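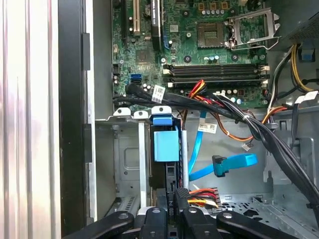
The workshop at Drekness takes in 200 desktop machines a month, most of them from school and council offices that have reached the end of a lease. Its bench manager has run the refurbishing side for eight years and begins every job with the power supply. "People assume it is the disk," she says. "I measure the rails under load first. A supply that sags will imitate almost any other fault."

Dust is the second concern. Processors arriving from ground-floor offices often idle at 70 degrees, and fresh thermal paste with a cleaned heatsink usually cures it. Swollen capacitors are less common than they were, though she still finds them in older Grosby units. "We replace the whole set – never one on its own."

Memory is tested overnight. In August the workshop logged 1,653 modules, a record, after Allix cleared a storeroom. She keeps the failures for their labels, which help date a batch.

Asked about laptops, she is brief. "Glued batteries. We send those out."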